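关于我们

安迪克（Andik）是一家做机器人软件的公司，主要产品是双臂操作用的控制、感知与规划软件，以及配套的调试工具。公司目前有35人，多数是软件工程师，机械和电气方面的同事负责维护实验平台和对接客户现场。

公司最早的业务是给装配线写轨迹规划程序。当时每换一种工件，现场工程师都要重新示教，改一处夹具，后面的程序往往要跟着改。创始人马科斯·措拉基斯（Markos Tsolakis）把其中反复用到的部分抽出来，整理成一套独立的规划库，后来发展为现在的Petley。

我们的产品

Petley：运动规划与控制。支持单臂和双臂，处理自碰撞检测、关节限位、两臂共用工作空间时的避让，以及抓取物体之后的负载补偿。规划结果可以在执行前回放，也可以导出给第三方控制器使用。

Lavoie：感知模块。从头部相机和腕部传感器取数据，输出物体的位置、姿态和可抓取区域。透明、反光和柔软的物体一直比较难处理，这部分模型更新也最频繁，每次更新都附测试记录，写明哪些类别变好，哪些变差。

Orer：日志与回放工具。把关节状态、图像、规划请求和报错按同一条时间轴存下来。很多客户是先用Orer查问题，之后才接入另外两个模块的。Orer可以单独安装，不依赖我们的其他软件。

我们怎么开发

三个产品共用一套接口定义，代码合并前先跑仿真，再上实机。仿真用例目前有4,000个，大部分来自客户现场和自己实验室里出过的问题。用例只增不删，确实过时的会标注原因后停用。 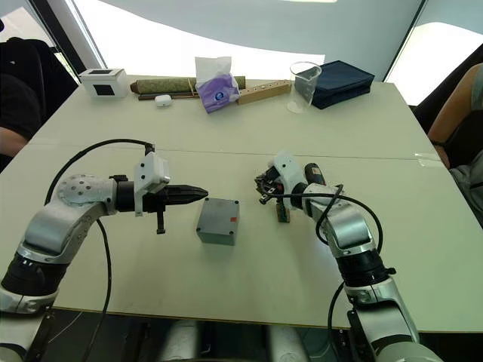 实机测试每周安排3天，其余时间留给标定和维护。测试物品没有统一规格，工具、纸巾、玻璃器皿、收纳包都用，摆放位置由当天的测试人员决定。每次测试结束后，失败的片段会导入Orer，由写代码的人自己看回放，自己填写原因。规划失败、识别偏差和通信延迟分开统计，暂时判断不了的归入“待查”，下一次例会上讨论。

版本发布每8周一次。接口有变动时，旧接口至少保留一个版本，迁移说明和安装包一起提供。紧急修复不受这个周期限制，但同样要过仿真和实机两关。

与客户合作

我们的客户包括设备集成商、高校实验室和自建产线的制造企业。合作一般从一段现场数据开始：客户提供日志和工件信息，我们在仿真里搭出相近的工位，给出节拍和可达性的评估，再决定是否做现场试装。评估认为不适合的项目，我们会在报告里直接写明。

现场试装由一名软件工程师和一名电气工程师共同负责，验收后仍由同一组人提供技术支持。客户数据默认只用于本项目，需要用来训练感知模型的，另行签署协议。

加入我们

目前招聘运动控制、三维视觉和工具链开发方向的工程师，另有实习岗位，4月开始报到。应聘者请附上一段自己写过的代码，语言不限，并简单说明当时要解决什么问题。面试包括一次实机调试，使用我们日常的测试平台，可以查文档，也可以随时提问。

本页更新于2023年2月8日，星期三。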